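Werkstattbuch Kleinteile, Raum hinten
Zuletzt aktualisiert: 11. Mai 2020

Heute Kleinteile. Die graue Kiste war seit Februar nicht mehr durchgesehen worden, und die Schublade mit den Resten klemmt inzwischen beim Aufziehen. Angefangen kurz nach acht, mit Pause bis in den Nachmittag. Cúc war vormittags dabei, Thắng hat zwischendurch Sachen angeschleppt, die er noch im Rollcontainer hatte.

Ziel war nicht, alles fertig zu bekommen. Es sollte erst einmal getrennt werden, was wieder ins Regal kann, was jemand noch ansehen muss und was weg kann. Für die Beschriftung haben wir das Schema von Oanh genommen: Material, Maß, Datum, Kürzel. Bei Teilen ohne klares Maß bleibt das Feld leer und auf der Rückseite steht, wo das Teil lag. Bitte keine Fantasienamen mehr auf die Tüten schreiben. "Ding von neulich" habe ich wieder gefunden, Inhalt eine Madenschraube und ein Stück Schrumpfschlauch.

Kiste

Außen in Ordnung, Ecken alle heil. Der Boden ist innen stark verkratzt und hat helle Schlieren, die mit dem trockenen Lappen nicht weggehen. Mit Spiritus habe ich eine kleine Stelle an der Wand probiert, da kam ein wenig Grau auf den Lappen, der Fleck blieb. Ich vermute Abrieb von den Metallteilen, die man über Monate hin und her geschoben hat. Stört nicht. Gründlich auswaschen können wir sie, wenn sie einmal ganz leer ist.

Reihenfolge beim Sortieren war: zuerst die langen Sachen, dann die flachen, dann das Kleinzeug. Umgekehrt haben wir es beim letzten Mal gemacht und dabei ständig die kleinen Teile unter den großen gesucht.

Das grüne, gebogene Stück ist immer noch nicht zugeordnet. Cúc meint, es ist ein Rest Schlauch von der alten Absaugung. Ich bin mir da nicht sicher, die Biegung kommt mir zu gleichmäßig vor, und an der Absaugung hatten wir meiner Erinnerung nach nur klaren Schlauch. Đức fragen, er hat sie damals abgebaut. Bis dahin nicht wegwerfen und bitte auch nicht auf Länge schneiden, um "mal eben" etwas zu probieren.

Das schwarze geriffelte Teil mit dem dünnen Arm an der Seite habe ich zunächst unter "Halter" abgelegt. Thắng will darin eine Klemme sehen. Sucht jemand so etwas, bitte unter beiden Stichwörtern nachsehen, in der Liste stehen beide mit Fragezeichen.

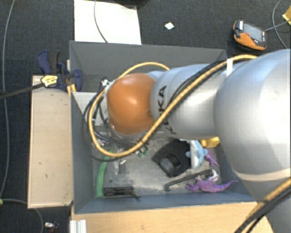 Bei den Metallteilen ging es langsamer als gedacht. Die meisten sind klein genug, dass man sie mit Handschuhen nicht ordentlich greifen kann, ohne Handschuhe hat man nach einer Viertelstunde graue Finger. Wir haben dann mit der breiten Kunststoffpinzette gearbeitet. Die spitze aus Metall rutscht ab und verkratzt alles, was noch eine gute Fläche hat.

Magnetprobe: den Stabmagneten in eine dünne Tüte stecken, damit man die Späne wieder loswird. Tüte abziehen, umstülpen, fertig. Cúc hat das so eingeführt und es geht deutlich schneller, als den Magneten jedes Mal abzuwischen. Was hängen bleibt, kommt in die linke Schale, was liegen bleibt, in die rechte. Beim Edelstahl ist die Probe nicht eindeutig. Ein paar Scheiben haben schwach gezogen, die habe ich in eine eigene Tüte getan und "schwach magn." draufgeschrieben.

Scheiben nach Innendurchmesser, nicht nach außen. Wir hatten das im Regal bisher gemischt und deshalb stehen zwei Fächer mit M5 da, eins oben und eins unten. Das untere wird aufgelöst. Hab die Etiketten schon gedruckt, sie liegen in der Mappe, kleben aber noch nicht, die Fächer müssen vorher entfettet werden.

Flache Kunststoffteile: hier waren wir uneinig. Ich würde alles unter Handtellergröße wegtun, Thắng hebt sie als Unterlegmaterial auf. Kompromiss für jetzt: ein Karton, und wenn der voll ist, kommt nichts dazu, ohne dass etwas anderes herausgenommen wird. Der Karton steht unter der Werkbank, Seite Fenster. Durchsichtige Teile bitte in Papier einschlagen, die sind sonst beim nächsten Mal matt.

Gewicht und Tüten

Der Schrott aus dem ersten Durchgang wiegt 2.086 g, netto, Waage vorher mit dem leeren Eimer genullt. Das ist nur Metall, ohne die Kabelreste. Kabel kommen extra, der Hof nimmt sie gemischt nicht mehr an. Eimer ist mit Kreppband zugeklebt und steht neben der Tür. Bitte nicht öffnen, um noch schnell eine Schraube zu suchen, dann kann ich neu wiegen.

Druckverschlusstüten: von der mittleren Größe sind noch 20 da, das reicht für den zweiten Durchgang nicht. Von den kleinen ist genug vorhanden. Hạnh bestellt ohnehin bei Kuvel, ich habe ihr die mittleren auf den Zettel geschrieben, dazu zwei Rollen Etiketten. Die letzten Etiketten von Pellden haben nach ein paar Wochen an den Rändern hochgestanden, besonders auf den geriffelten Kästen. Falls es dort noch den alten Kleber gibt, lieber den.

Sortierkasten Zellari

Der große Kasten ist jetzt wieder brauchbar. Zwei Trennstege fehlen, die müssen irgendwo im Haus sein, denn im Februar waren sie nach meiner Notiz noch drin. Ich habe mir mit gefaltetem Karton beholfen. Hält, solange man den Kasten nicht hochkant stellt. Genau das ist beim Zurückräumen passiert und wir durften die Federn noch einmal aus den Splinten herauslesen. Wer den Kasten transportiert: waagerecht, und erst den Deckel prüfen. Der rechte Verschluss rastet hörbar ein, der linke nicht, der muss mit dem Daumen nachgedrückt werden.

Belegung von vorne nach hinten:

Reihe 1: Scheiben, nach Innendurchmesser
Reihe 2: Muttern, selbstsichernde getrennt
Reihe 3: Federn und Splinte, zwei Fächer, Kartonsteg dazwischen
Reihe 4: Stecker und Kontakte, unsortiert
Reihe 5: frei, bitte frei lassen für die Teile von Lâm

Die Teile von Lâm sollen diese Woche kommen. Im Lieferschein sind sie nach Position aufgeführt und nicht nach Maß, also beim Auspacken den Schein danebenlegen und jede Tüte einzeln abhaken. Beim letzten Mal hatten wir die Tüten schon aufgeschnitten und mussten dann raten, welche Position zu welchem Häufchen gehört. Oanh hat den Schein als Kopie, das Original bleibt in der Mappe.

Offen geblieben

Stecker. Da sind mindestens drei verschiedene Bauformen durcheinander und bei einigen sind die Kontakte verbogen. Ich habe versucht, ein Gehäuse zu öffnen, dabei ist die Rastnase abgebrochen, also nichts gewonnen. Besser mit dem Auswerfer machen, der liegt aber bei Đức auf dem Tisch. Bis dahin Finger weg von den weißen, die brechen zuerst.

Die dunklen rechteckigen Teile ohne Aufdruck. Ich habe keine Idee, wohin damit. Wenn sie zu einem Gerät gehören, merkt man es wahrscheinlich erst, wenn sie weg sind. Bleiben bis Ende des Monats in der Klärschale, danach entscheidet, wer gerade Dienst hat.

Klärschale überhaupt: sie ist wieder zu voll. Die Abmachung war, dass jeder einmal pro Woche durchschaut und seine Sachen herausnimmt. Ich habe meine herausgenommen, zwei Stiftschrauben und der verlorene Einsatz vom Drehmomentschlüssel. Der Einsatz hatte die ganze Zeit darin gelegen, während ich hinten im Schrank gesucht habe.

Eine Lampe mehr am Sortierplatz wäre gut. Bei grauen Teilen auf grauem Grund sieht man am Nachmittag kaum noch, ob etwas ein Teil ist oder eine Schramme im Kunststoff. Cúc hat ein weißes Blatt daruntergelegt, das hilft in der Schale. Für die Kiste müsste man ein größeres Stück zuschneiden, und es müsste rutschfest sein. Vielleicht die Reste der weißen Gummimatte nehmen, die im Keller liegt. Wer unten ist, bitte nachmessen, ob sie dafür reicht.

Noch zum Besen: der weiche ist jetzt ausdrücklich für den Sortierplatz und bekommt ein Band um den Stiel. Mit dem anderen wurde offenbar Öl aufgenommen, damit verteilt man den Dreck nur.

Nachtrag nachmittags: Thắng hat noch eine Dose gebracht, gemischt, obenauf Rändelschrauben. Nicht mehr angefangen. Steht mit Deckel auf dem Regal über der Waage, Zettel ist dran. Die Rändelschrauben braucht Hạnh für die Halterungen, also die zuerst heraussuchen und ihr direkt hinlegen.

Nachtrag 2: Đức kurz am Telefon gehabt. Zum grünen Stück sagt er, an der Absaugung war nichts Grünes. Er kommt Mittwoch vorbei und sieht es sich an. Den Auswerfer bringt er mit. Liste ist auf dem Stand von heute, die Fragezeichen habe ich stehen lassen.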